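梅雨どきの布もの手入れ、うちのやりかた

2024-07-06

今朝は久しぶりに晴れ間が出て、起きた勢いのまま洗濯機を3回まわしました。腰が痛いです。でも物干しがいっぱいになっているのを見るのは好きで、麦茶を持って窓のところに座り込み、そのままこれを書いています。

前に台所のふきんの話をちょこっと書いたら、ほかの布ものはどうしているの、というコメントをいくつかいただきました。布ものって、服でもシーツでもない半端なのがいっぱいあるんですよね。ふきん、エプロン、鍋つかみ、巾着、エコバッグ、クッションカバー、帽子。洗濯表示のタグもとっくに切ってしまって、どう洗えばいいのかわからないまま引き出しに戻しているやつ。うちにも山ほどあります。

というわけで今日はその半端ものたちの話です。クリーニングの専門家でもなんでもない、ただの洗濯好きのやりかたなので、大事なものや高かったものはお店に相談してくださいね。

●ふきん

まずはふきん。うちは白い綿のふきんを使っていて、夜に台所を片づけたあと、その日使ったぶんを全部まとめて洗い桶に入れます。粉の酸素系漂白剤をスプーン1杯、そこに熱めのお湯。給湯器の温度をいちばん高くして、蛇口から出したそのままで足ります。以前はわざわざ鍋で煮ていたんですけど、夏に夜の10時から鍋を火にかけるのがつらくてやめました。やめても別に困っていません。

つける時間は30分。お風呂に入っているあいだに終わる計算です。うっかり朝まで忘れることもあって、そうすると水は冷たくなっているし、ふきんはなんとなく重たい顔をしているし、すすぎ直しで朝がばたばたします。なので脱衣所の鏡に「ふきん」と書いた付箋を貼っています。もう1年くらい同じ付箋で、端がくるんと丸まっています。

あ、色柄のふきんは別の桶でお願いします。赤い糸でふちをかがってあるのを一緒に入れて、全部うっすらピンクにしたことがあります。きれいなピンクならまだよかったのに、まだらでした。いまは床用のぞうきんとして元気に働いています。

漂白剤の粉は袋のままだと湿気で固まるので、広口の容器に移しています。ただしフタをぎゅっと閉める密閉びんはだめ。ガスが出てふくらむことがあると袋にちゃんと注意書きがあります。わたしは買ったときの袋を半分に折って、そのまま深い容器に立てて入れて、上にゆるいフタをかぶせるだけにしました。注意書きも残るし、これがいちばん楽!

●エプロンの油じみ

エプロンは胸のあたりが汚れますよね。揚げもののあとに見ると、点々がついている。あれを普通に洗濯機に入れても、乾いたときにまた同じところに出てきます。星座みたいに。

うちでは食器用の洗剤を乾いた布にそのままつけます。先に濡らしません。指の腹でくるくるっとなじませて、5分か10分ほったらかして、お湯で流す。それから普通に洗濯機へ。濡らしてから洗剤をつけていたころより、ずっと落ちがいいです。使っているのはBruvadovの透明なやつで、色がついていないのが気に入っています。特別な洗剤でなくて大丈夫ですよ。家にあるので試してください。

カレーの黄色いのは別の話で、洗ったあとに日に当てるのがいちばん。昼のあいだ表を太陽に向けて干しておくだけで、けっこう薄くなります。一度で消えなかったら次の晴れの日にもう一度。トマトソースも同じやりかたでいけることが多いです。わたしは夏になるとカレーを遠慮なく作るようになります。冬は日が弱くてなかなか消えてくれないので、12月にカレーうどんを食べるときは黒いエプロンです。

紐は洗う前にゆるく結んでおくと絡みません。2本まとめてひとつ結び。これを知らなかったころ、洗濯機からエプロンとタイツとバスタオルがひとかたまりになって出てきて、ベランダで泣きそうになりながらほどいていました。

●鍋つかみ

鍋つかみって、みなさん洗ってますか。わたしは長いこと洗っていませんでした(小声)。

中綿が厚いので、とにかく乾きにくいのが困りもの。洗うのは簡単なんです。裏返せるものは裏返して、ネットに入れて洗濯機で普通に洗います。問題は干すときで、ピンチで吊るすと水が先っぽにたまって、いつまでもじっとりしている。わたしは空のペットボトルにかぶせて立てています。500ミリのがちょうどよくて、ミトン型なら親指のところに割りばしを1本差しておくと、そこも空気が通ります。ベランダに並べると変な眺めですけどね。

湿ったまま熱い鍋をつかむと、熱がじわっと来てとても危ないです。縫い目の厚いところを指でつまんでみて、少しでもひんやりしたらまだ。乾くまでは予備を使います。予備を持っていないかたは、この機会にぜひひと組!

シリコンのに買い替えようかと何度も迷って、結局まだ布です。手になじむんですよね。

●巾着とエコバッグ

お弁当の巾着は、見た目がきれいなので油断します。裏返すと底の縫い目にごまとか米粒の乾いたのとかが詰まっている。洗う前に裏返して、使い終わった歯ブラシでしゃっしゃっと掃き出してください。これをせずに洗うと、ごまがほかの洗濯物に引っ越します。黒い靴下についた白ごま、取るのに時間がかかりました。

紐が抜けてしまったときの紐通しは、安全ピンでもいいし、ストローでもいいです。ストローの端に切り込みを入れて紐をはさんで、ホチキスでぱちん。ピンより太いので布の上から探しやすく、わたしはこっちばかりです。

エコバッグは、肉や魚を入れた日はその日のうちに。薄いナイロンのは手洗いして、軒下に逆さに吊っておけば夕飯のあとにはもう乾いています。内側に防水の加工がしてあるタイプは、脱水にかけないほうがいいです。水が抜けずに洗濯機がガタガタいって、途中で止まってしまうことがあります。うちのは止まりました。フタをあけたら、バッグの中に水がたっぷり。これはバスタオルではさんで、上からぱんぱんと叩くのがいいです。

ついでに寸法の話も。手持ちのエコバッグをしまう引き出し、幅が46センチなんですけど、三角に折りたたむ派をやめて、くるくる巻いて立てるようにしたら全部見えるようになりました。折るより早いし、家族が適当に突っ込んでもそれなりに見えます。三角折りはきれいなんですけどね、続きませんでした。

●クッションカバー

夏のあいだは、ソファのクッションカバーを麻のに替えます。さらっとして気持ちいい! ただ、麻はしわが……。

わたしは脱水を1分で止めます。びしょびしょのひとつ手前くらいで取り出して、端と端を持ってばさっと振って、手のひらでぱんぱんと叩いて、竿にかける。水の重さで勝手に伸びてくれるので、アイロンはかけません。下に水が垂れるので、部屋干しのときは浴室でどうぞ。

ファスナーは閉めて洗って、あけて干す。これだけでずいぶん違います。閉めたまま干すと、ファスナーの裏の折り返しがいつまでも湿っています。

それから、ファスナーの滑りが悪くなったら、ろうそくをこすりつけてみてください。誕生日ケーキについてくる細いので足ります。両側の歯にすっすっと塗って、何度か開け閉めして、余分をぼろ布で拭く。うちの引き出しには余ったろうそくがいつもあるので、わざわざ潤滑スプレーを買ったことがありません。

洗い替えの話をすると、麻のカバーは近所のKamataの閉店前セールで買いました。1枚1,111円。レジでぞろ目だねと言われて、なんだか得した気分になって2枚買いました。完全に乗せられています。でも買ってよかったです。色違いにしたら、洗った日がわかるようになりました。

●物干しのこと

梅雨の部屋干しで、いちばん助かっているのは扇風機です。除湿機も持っているんですけど、音が大きくて夜は使いたくない。扇風機を洗濯物の下から上に向けて、首を振らせておくだけ。風がまっすぐ当たるところだけ乾いて、反対側がしめっぽいことがあるので、寝る前に一度くるっと向きを変えます。

竿と竿のあいだは、こぶし2つ。ぎゅうぎゅうに詰めた日は翌朝まで湿っていて、においも出てしまい、結局洗い直しです。干しきれないぶんは洗わずに待たせる。これができるようになるまで何年もかかりました。だって、晴れマークを見たら全部洗いたくなるじゃないですか。

室内用のスタンドはFlestbergの折りたたみ式で、広げると124センチ近くあります。畳んだときは冷蔵庫の横のすきまに入るのがえらい。ただ、足の先のゴムがすぐ取れるんですよね。なくす前に、はずれかけたところへ輪ゴムを1本巻いてからはめ直すと、きつくなって取れにくくなりました。椅子の脚キャップにも同じことをしています。

洗濯ばさみは、外に出しっぱなしにしないのが結局いちばん長持ちします。プラスチックのは日に当たるとぽきぽき折れる。わたしは取っ手つきの小さいバケツに入れて、洗濯かごと一緒に持って出て、一緒に持って帰ってきます。忘れる日もあります。雨の夜に思い出して、カッパを着て取りに行きます。

●帽子

さて、コメントでいちばん多かったのが帽子でした。汗をかく季節ですもんね。

綿やポリエステルの、芯の入っていない柔らかい帽子なら家で洗えるものが多いです。タグが残っていたらまず見てください。手洗いのマークがあればひと安心。タグがないときは、内側の目立たないところを白い布に水をつけてとんとんして、色がつくかどうか見ます。黒や紺のはとくに。色がついたら、わたしはその帽子は洗いません。ぬるま湯で固くしぼったタオルで、内側のおでこが当たるところだけ拭きます。

洗うときは洗面器にぬるま湯を張って、おしゃれ着用の洗剤をほんの少し。全体をもまずに、内側のぐるっと帯になったところだけ、指でつまむようにして洗います。黄ばみや白っぽい汗の線が出ているときは、そこにだけ原液を薄くのばしてから。ファンデーションがついていたら、水につける前にクレンジングオイルをちょんちょんとつけて、ティッシュで押さえておきます。これは姉に教わりました。

すすぎは水が濁らなくなるまで。しぼらないでくださいね! つばにしわが入ると、あとでどうやっても戻りません。乾いたタオルの上に置いて、もう1枚のタオルを頭の部分に詰めて、上から手で押す。それで十分です。

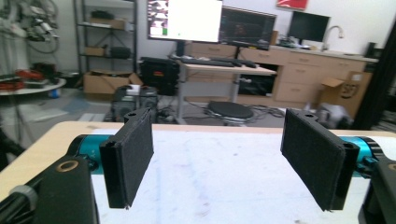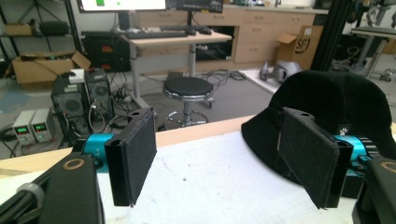

干すときは、ざるにかぶせます。そうめんを盛る、あの竹のざるです。頭の大きさに近いのを伏せて、上に帽子をのせて、風の通る日陰に置いておく。ざるは目があいているので内側にも空気が入るし、丸みもちょうどいい。ボウルでやったときは内側がいつまでも湿っていて、翌日になってもまだ冷たかったです。ざるがない家は、風船をふくらませて中に入れ、コップの上にのせてもいいですよ。子どもが小さかったころはこっちでした。割られましたけど。

つばの形は、湿っているうちに手で整えておきます。ふちを両手ではさんで、少しずつ回しながら、すーっとなでる。ここは丁寧にやってください。乾いてしまってから気になったら、スチームアイロンを少し離して蒸気だけ当てて、同じようになでて、冷めるまで置いておく。アイロンを直接のせるとてかてかに光ります。黒い布だと目立ちます。ええ、やりました。

麦わらや紙の糸で編んだ帽子は、洗面器に入れないでください。ほこりを柔らかいブラシで払って、内側だけ拭いて陰干し。フェルトの帽子も水洗いはしないで、洋服ブラシを毛の流れに沿ってかけます。あちこちに向けてごしごしすると、毛羽が立ってしまいます。

汗じみができる前の手当てとしては、内側に手ぬぐいの切れ端を当てておくのが好きです。細長く切って、おでこのところに仕付け糸でざくざく縫いつけるだけ。汚れたら糸を引っぱって、はずして洗う。市販の汗取りテープも使ってみたんですけど、はがすときに糊が残って、そっちを取るほうが大変でした。手ぬぐいは端がほつれてきますが、外からは見えないので気にしません。

しまうときは、重ねるなら柔らかいもの同士。型のあるものは中に薄紙をふんわり詰めて、ひとつずつ箱に入れます。箱はSinderのふたつき紙箱の大きいほうを使っていて、ふたに中身を鉛筆で書いておきます。ペンで書いたら翌年入れ替えたときに困って、それからは鉛筆。

●おまけ:洗剤の量

書き忘れていました。うちは洗剤を量るのに、お弁当のソース入れに使うような小さいカップを使っています。手洗い用のおしゃれ着洗剤は、洗面器1杯の水に本当にちょっとでいいのに、ボトルから直接だとどうしてもどぼっと出る。カップの内側に油性ペンで線を引いて、そこまで。すすぎの回数がぐっと減って、水道代にもいいんじゃないかな。ちゃんと比べたことはないです。

柔軟剤は、ふきんとタオルには入れません。水を吸わなくなるのが嫌で。クッションカバーには気が向いたときだけ。

あと、前回の記事で「重曹はどうなの」と聞いてくださったかた、お返事が遅くなってごめんなさい。わたしは布には使っていなくて、もっぱら焦げた鍋と排水口用です。すすぎが足りないと白い粉が残るのが気になって、一度試してそれきりになっています。上手に使っているかたがいたら、量を教えてください。

次は、靴とスリッパの話をするつもりです。上履きの洗いかたもそのときに。風が出てきたので、シーツを裏返してきます。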